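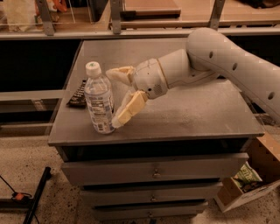

Chapter 9
The Cabinet Top

Key terms in this chapter: landing spot, resting item, front lip, clear zone, wipe line, return point

Before you start
Reread the section on drawers in Chapter 8 if you skipped it. You will need the words carcass, runner and face. Have a damp cloth, a dry cloth and a pencil with you. Gloves if your site asks for them.

9.1 Why a whole chapter on a top

Because it fills up. Every low drawer cabinet in a shared room has a flat top at about hand height, and people put things on it on the way past. A drink. Something to eat. Keys, mail, a charger. None of it was ever assigned there. Ten minutes later the person is somewhere else and the item is still on the cabinet.

We call that kind of thing a resting item. It has an owner and a proper home, and for now it's on your cabinet. Trash is different. Stock is different again. Most mistakes in this chapter come from mixing up the three, so learn them now.

Resting item – belongs to someone, is going to be used, in the wrong place for the moment.
Trash – used up. Empty wrapper, empty bottle, crumbs in a bag.
Stock – supplies that live in the room. Full packs, refills, anything on the shelf list.

You can't always tell by looking. A snack bag lying flat might be full, half full or finished. Pick it up. Feel the weight, check the ends for a tear. Only then decide. Same with a bar in its wrapper: crinkled says nothing, wrappers come crinkled from the factory. A bottle is easier, hold it up to the light and check the cap.

9.2 Parts of the top

Learn these in order, front to back.

Front lip. The edge nearest you. On many cabinets it sticks out past the drawers, with a dark gap underneath. Dust gathers in the gap, and a bottle standing close to the lip gets knocked when somebody pulls the top drawer hard. Anything tall moves back a hand's width before you open a drawer. Always.

Landing spot. Where things end up. Usually a front corner, left or right, depending on which side of the room the door is. You will find the snacks and the drinks here together, often one half behind the other. Look behind the tall thing! Students miss the flat item at the back every single time.

Clear zone. The middle. It tends to stay open because people reach for the corners first. Check it for scuffs and dust.

Back edge. The hardest part to reach. If there's shelving behind the cabinet, light things slide toward it and stay there for weeks. Run your hand along the full length, don't just look.

9.3 Reading a top before you touch it

Stand in front of the cabinet. Hands down. Count to ten. It feels silly the first few times, do it anyway.

Say out loud, or write down, what is on the top and where. Then the state of the surface. Then the drawers: shut, open, which one. Eetu Huttunen, who taught the first version of this course at Trilta, had trainees do it with the lights half down so they had to slow down and look. We dropped the lights part. The slowing down stayed.

A model answer, for a gray cabinet with three drawers and small knobs:

"Water bottle upright, left front. Snack bar flat, left side, partly behind the bottle. Green snack bag, right half, toward the back. Middle and front open. Dust and light smudges across the middle. Small knob on each drawer."

Six short lines, no opinions. It doesn't say messy. It doesn't say who left what. Bernardo Correia marks these for us and he crosses out every adjective that isn't a color or a place, so be warned. "Dusty" he will let you have.

Now try it yourself on the cabinet below. Cover the model answer frist. Two minutes, then compare.

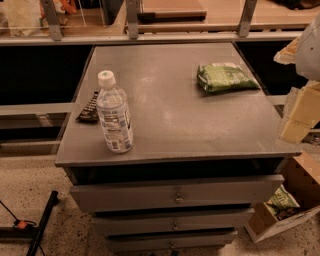
9.4 Clearing, step by step

1. Read the top (9.3).
2. Move tall items away from the front lip.
3. Pick up each item, one at a time. Decide: resting, trash, stock.
4. Trash goes straight in the bin. Don't make a trash pile on the cabinet, you will only handle it twice.
5. Resting items go to the return point. Every room should have one – a tray, a shelf, a marked box. Food with food. Bottles upright.
6. Stock goes back in its drawer or on its shelf. If the drawer is full, write it on the sheet and leave the stock beside the return point.
7. Dry cloth over the whole top, back edge first, toward you.
8. Damp cloth along the same path. On painted or stained wood wring it out well. Water left standing in the grain lifts the finish, and a worn gray top shows it sooner than a new one.
9. Cloth over one finger, along the gap under the lip.
10. Knobs last.

The wipe line is the faint streak you get where two passes of the cloth don't overlap. Bend down and look across the surface toward a window or a lamp. If you can see the line, go again.

9.5 How long should it take

Less than you think. In the training rooms at Musetti we timed trainees over one term, 2,798 cleared tops in all. The slow part was never the wiping. It was step 3, and mostly the items people weren't sure about. Trainees who read the top first were quicker from the second week on.

A normal day in a mid-size building is some 900 surfaces of all kinds, split across the team. Cabinet tops are a small share of that but they come back the fastest. Clear one in the morning, expect a bottle on it by lunch.

9.6 Things that go wrong

Throwing out someone's lunch. See step 3, pick it up.

Putting a resting item in the top drawer "to be helpful." The owner can't find it, and food in a drawer is forgotten until February. Return point only.

Stacking. A flat packet under a bottle gets crushed and the botle tips. Side by side.

Wiping around things. Leaves a ring and a clean patch, looks worse than before.

Opening a drawer with the top still full. Covered already, but it's the one we get the most reports on.

9.7 Worked case: the Prondden break room

One cabinet, two shifts, no return point. Every afternoon the late shift cleared the top and put whatever they found in the bottom drawer. The early shift thought things were being taken. Complaints both ways for a month.

The fix was a shallow tray from Kazemi, on the shelf behind, with a label. Drinks on the left, food on the right. Emptied Fridays. The complaints stopped and the bottom drawer went back to holding paper towels.

Keep this case in mind for 9.8, where you'll draw up a return point plan for a room you use yourself. Bring a pencil sketch of the cabinet top with the landing spot shaded in.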